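Print this page | E-mail this page

Reading time: 3 minutes

June 12, 2021
By Otis Tillman

Beltham kitchenware library opens its doors to borrowers

A lending library for kitchen and table items will open to the public in Beltham this month, giving residents a way to borrow trays, boards, place settings and cooking equipment they do not want to buy or have no room to keep.
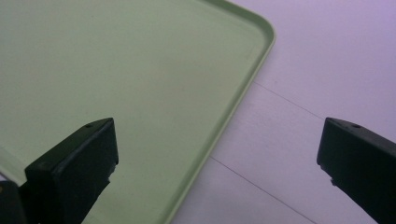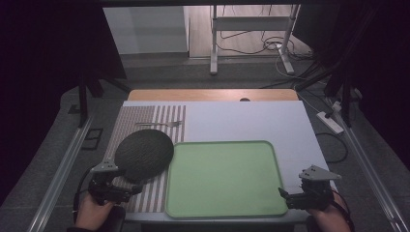

Trays and table items, including a green tray with a raised rim.

The Beltham Kitchenware Library is run by Isel, a reuse charity, from a former shop unit on Khumalo Street. It starts with 579 items, all of them given by households and local businesses since November. Members can take out up to 13 items at a time and keep them for six days, with one renewal if no one else has asked for them.

Joining is free for anyone who lives, works or studies in Beltham. Members need to show one proof of address and sign a short lending agreement. There is no deposit on ordinary items. A refundable deposit is taken on electrical goods and on full dinner sets, and the amount is shown next to each entry in the catalogue.

Solveig Skjelbred, who manages the project for Isel, said the idea came from the charity's reuse shop, where kitchen goods arrive faster than they can be sold.

"We had shelves of good serving trays and cake tins, and people would come in wanting them for one party," she said. "They'd buy them, use them once and bring them back to us as a donation. Lending seemed the sensible thing to do. A family having twenty people round for a christening can come in, get what they need and bring it back the week after."

A trial was held over the spring with a small group of households. In that time 343 loans were made. Serving trays and large chopping boards were the most requested, followed by cake stands and stock pots. Late returns were few, and most of those were by a day or two.

The trial led to some changes. Place settings are now lent in sets of four, six or eight, as borrowers found it slow to pick out cutlery piece by piece. Trays are listed by their inside measurements as well as the outside ones, after several people asked whether a particular dish would fit. Sharp knives are not lent at all.

Catalogue and booking

The catalogue is held on Kellisis, a booking system already used by Isel for its tool loans. Items can be reserved online or at the counter. Anyone without internet access can ask for a printed list, which is updated at the start of each month. Reserved items are held for two days and then go back on the shelf.

Borrowers are asked to return everything clean and dry. Items are washed again at the library before they go out. Wooden boards are checked for cracks and oiled when they need it, and electrical goods are tested by a qualified person between loans.

Breakages should be reported when the item comes back. Members will not be charged for a single broken plate or glass. For larger losses the library will ask for a contribution towards a second-hand replacement.

"Things get chipped, and we have allowed for that," said Ms Skjelbred. "We would much sooner people told us than put it back in the box and hoped."

Donations

The library is still short of certain items and would be glad to receive the following, in good condition:

Serving dishes with lids
Matching water glasses in sets of four or more
Table linen and placemats, washed
Large mixing bowls
Jam pans and thermometers

It cannot take non-stick pans with worn coatings, pressure cookers, deep fat fryers or anything with a damaged flex. Donations can be handed in at the counter during opening hours. Please do not leave boxes in the doorway – the unit shares its entrance with the flats above and it must be kept clear.

Groups planning a street meal or a school event can ask for a larger loan than the normal limit. These requests need three weeks' notice and a named person who will be responsible for the return.

The counter has step-free access from Khumalo Street. Visitors may be asked to wait outside at busy times, and current guidance on face coverings applies inside.

Press enquiries should be addressed to Otis Tillman at the Isel office in Beltham. Interviews with Solveig Skjelbred can be arranged on request.

Print this page | E-mail this page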